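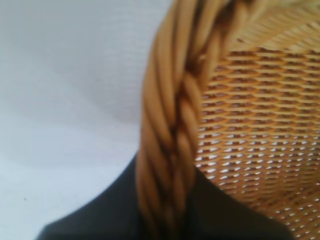

*Basket rim from the wrist camera, closer than the lens can manage.*

## Bench notes: the two-armed thing at Flollstead

I went over to the Flollstead shared workshop for this issue because three separate readers had written in to say that Sibel Yaman's home-built arms could "tidy a table". I have heard that sentence before. It usually means a table with one item on it, a patient owner standing by, and a good deal of editing.

Sibel, to her credit, doesn't use the word tidy. She says she is building a pair of arms that can pick a thing up and put it in a basket, and that she'd like them to do it more often than they don't. Barış Tuncer does the wiring and most of the swearing. They call the project Duman and have been at it since last June, mostly in the evenings, on a bench they share with a man who restores radios.

The parts list came to £1036 at the last tally, with £221 of that on motors which have since been replaced. I asked whether the £221 was in the total twice, once for the old and once for the new. Barış went off to look at the spreadsheet and came back saying he would rather not know.

So, the basket. I assumed any old container would do and that they had picked a woven one to look homely. Sibel says she chose it out of spite. A plain plastic tub has flat sides and one colour, and their software was starting to look clever on it. Woven cane-coloured stuff is full of holes, the light comes through the sides, and the rim is a fat twisted rope with no clean edge anywhere. Get the wrist camera too near it and you're left with a big soft blur down the middle of the picture and a bit of crisp weave off to the side. A person would still say "basket". I'm less sure what the machine says, and I don't think Sibel is sure either.

My own view is that they have the camera too close to the fingers. Barış disagrees. He had it 125 mm further back in the spring and reckons it spent all its time admiring its own bracket. They've agreed to try a different lens, which they were also going to do in the last two updates I read on the noticeboard.

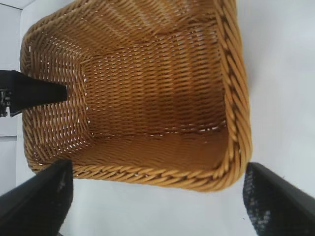
*Looking down into the basket past the black fingers, one of them up against the weave on the left.*

I'll grant them that the view from further off is much better. You get the floor of the basket, the walls, two sides of the rim, and the fingers themselves, with speckled pads on the faces that do the gripping. If I were writing the code I'd throw away everything closer than this and work from memory for the last bit. Sibel said that was more or less version 2 and it drove a finger into the bench.

What bothers me more is the weave around the left finger. It looks a touch stretched just below the tip. Woven things give, which is forgiving when you're clumsy, but it also means you can lean on one far too hard and get away with it. There is no force sensing on either arm. They read the motor current and guess from that, and Barış's word for the guess was "vibes". I would want that sorted before anybody's crockery goes near it. The answer I got was that crockery isn't on the list. Fine, but three readers told me it could tidy a table, and mine has plates on it.

There's also the matter of the lighting. White bench, pale wall panels, soft light all over. Very pleasant, and nothing like my kitchen. I asked if they'd tried it on a patterned tablecloth and there was a short silence. Prirnesari, the other group with an arm on the go, over at Tustov, do run theirs on a dark cluttered bench, and it's hopeless -- but at least you know where you stand with it.

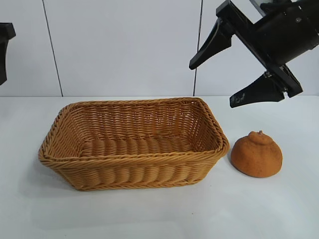 *The side camera's view, with the basket, the orange fruit shape and the right-hand gripper open.*

The fixed camera is the part I came away liking. It's dull, it sits still, and it can see that the basket and the orange thing are next to each other with barely a strip of bench between them, which the wrist camera can't tell you when its nose is in the rim. The orange thing is a lumpy, knobbly citrus sort of shape with a bump on top. A nasty choice for wedge-shaped fingers, I'd have thought, and with the basket so near on one side there isn't a lot of room to come at it. I said they should move it further along. Sibel said people don't leave fruit where it's convenient, and I had no answer to that.

I asked for a success rate and was told they've not kept one they'd be happy to see printed. I've had worse answers from people selling theirs for real money. They want to be showing it at the June open evening, and I've asked to bring my own tablecloth.

If you fancy a look before then, Sibel is happy for members to drop in while they're working, but she does ask that you don't lean on the bench. Barış is after a second-hand lens with a shorter close focus and will swap for motors (see above). Notes for the next issue to me as usual, please, and nothing that "tidies".

*May 13, 2024*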